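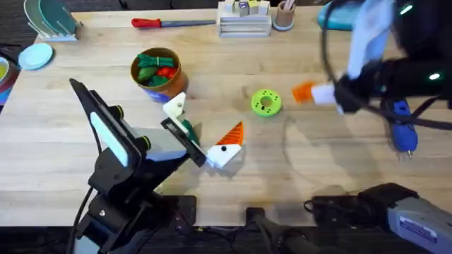

House rules for a shared two-arm table

Yesenia Flores asked me to write down the rules we use at the Huvidgate bench, so they are now version 6 and apply to everyone who books a slot.

Clamps first. Both arm mounts are checked by hand before power goes on, and again after every 200 cycles. A mount that shifts under hand pressure means the session log is closed and a new one opened after recalibration.

Cables. No loop may lie inside the shared zone while both arms are live. A loop outside it is tolerated if it clears the full sweep of the elbow. I would prefer none at all, but Finell disagrees and the wording stands.

Speed. With both arms over the table, the limit is 63 per cent of the single-arm setting. We have 1,425 logged runs at that figure and I see no case for raising it.

Tools. Anything with a metal tip or a blade counts as a tool, toy or not, and goes in the layout sheet before the run starts. Tools are never handed from arm to arm.

Fingers. Look at the contact strips on both pads before the first grasp. A lifted edge means a new pad, and glue is not a repair.

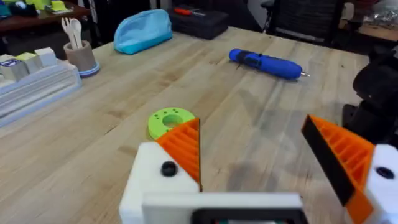 Gripper open over the bench, with the black strips visible on both orange pads.

The Gerer template has a field for pad condition. Fill it in per finger, left then right. Comments on the cable rule go to Kļaviņa before the January revision.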